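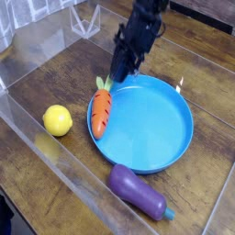

Play Food: Washing, Sorting and Storing

Posted February 4, 2021

Toy vegetables and play dishes get handled more than almost anything else in a playroom, and they end up under the couch, in the dog's bed and sometimes in the real sink. The tips below are for hard, smooth play food such as a carrot, a lemon or an eggplant, plus the plates that go with it. Felt and knitted pieces need different care.

Washing

Fill a dishpan with warm water and a squirt of dish soap. Drop in the pieces that have no openings and let them sit for 12 minutes. Wipe each one with a soft cloth, rinse, and set it on a towel.

Hollow pieces should not be soaked. Squeeze one gently near your cheek. If you feel air, there is a hole somewhere, and water will get in and stay in. Wipe these with a damp cloth and a little soap, then go over them again with plain water.

Leaves and stems collect the most grime. Use an old toothbrush where the green top of a carrot meets the body, and around the cap of an eggplant. Brush lightly over any printed or painted marks. Scouring powder will take them off, and it also dulls a glossy finish.

Plates with a raised rim hold a line of dirt at the inside edge. Run a cotton swab around it before you rinse.

Stains and sticky spots

Marker usually comes off with a little rubbing alcohol on a cotton ball. Try it on the underside first. For sticker glue, rub in a drop of cooking oil, leave it a few minutes, and wash with soap. Light-colored pieces like lemons show crayon the worst. A paste of baking soda and water will lift most of it.

Drying

Stand pieces up so water can run out from under the leaves. Turn them over after 2 hours. Do not put play food in the oven or on a radiator to hurry it along.

Protecting the table

Weathered or worn wood tabletops have low spots in the grain where water sits. Put a towel down before you bring over anything damp. Crumbs of modeling clay can be picked out of the grain with a toothpick once they are hard.

Storing

A shallow bin works better than a deep one. Small children tip a deep bin over to reach the bottom, and then all of it is on the floor. Keep the plates on edge at one end and the food loose in the rest.

If you are sorting with a child, put out one plate and a few pieces at a time. Ask for the orange one, then the purple one. When those are put away, bring out the next few. It goes faster than facing the whole pile.

Mixed sets are fine in one bin. If you plan to pass a set along, keep its pieces together in a zip bag with the name on it.

When to throw it out

Discard anything cracked, anything with a loose part that comes away in your hand, and any hollow piece that smells musty or has dark specks inside. Bleach will not reach all of it.

Next: Getting Crayon Off Painted Walls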